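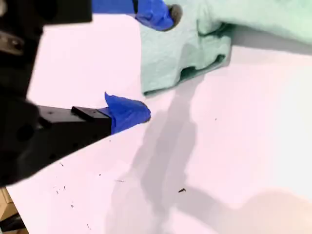

Gudrun Rieger objected at the November reading that a cloth has no resting shape worth recording, and that any scheme which sorts bunched cloths from folded ones would end up sorting the habits of the person who last put them down. We take the objection seriously. The coding scheme in this section was revised with it in mind, and the revised form is the one used for all counts reported below.

Search this site Search Advanced

3.2 Resting states of household cloths

Figure 1. Pale mint-green cloth, loosely bunched, with a thick rolled edge along its lower boundary and a darker hollow where the fabric doubles over on itself.

The unit of coding is the single cloth at a single moment. Towels, rags and dishcloths were pooled, as the coders could not separate them reliably from appearance alone. Each cloth was assigned to one of 3 states: flat, folded or bunched. A cloth is flat if no part of it covers another part. It is folded if it has at least one crease that runs straight from one edge to another and the layers on either side lie parallel. Everything else is bunched.

The cloth in Figure 1 is bunched under this definition. It does have folds in the everyday sense of the word, and an early version of the scheme would have let a coder call it folded on that basis. Rieger's point applies most strongly to such cases – the soft crease that suggests an intention to fold but does not establish one. The revised definition ignores intention altogether. A rolled edge is noted separately and has no effect on the state assigned.

Records were collected in homes in Purkbridge and Arncombe. The full set contains 2,764 records, of which 529 were coded a second time by Gerd Kramer without access to the first codes. Disagreements were confined almost entirely to the boundary between folded and bunched. Most concerned cloths folded once and then displaced, so that the upper layer had slid and the crease no longer reached both edges. These are now coded as bunched. Flat cloths gave little trouble, apart from small turned corners, which both coders had treated as flat from the start; the written definition was amended to allow them.

Hollows required a rule of their own. Where fabric doubles over, the inside of the pocket is in shadow and its depth cannot be judged from one view. We therefore record only whether a hollow is present. Chae-won Yeon proposed a depth grade, which was tried on a small set and dropped when the grades were found to follow the color of the cloth more closely than its form: pale fabrics were graded deep, dark ones shallow.

Two limits should be stated. The scheme says nothing about how a cloth came to be in its state, and it cannot be used to infer whether a cloth had been put away, set down between tasks or simply dropped. It also treats a cloth that is partly out of view in the same way as one seen whole. A cloth coded as flat may have a fold in the part that is not visible – the error runs in one direction only, and the share of flat cloths in Section 4 should be read as an upper bound.

Last updated December 13, 2021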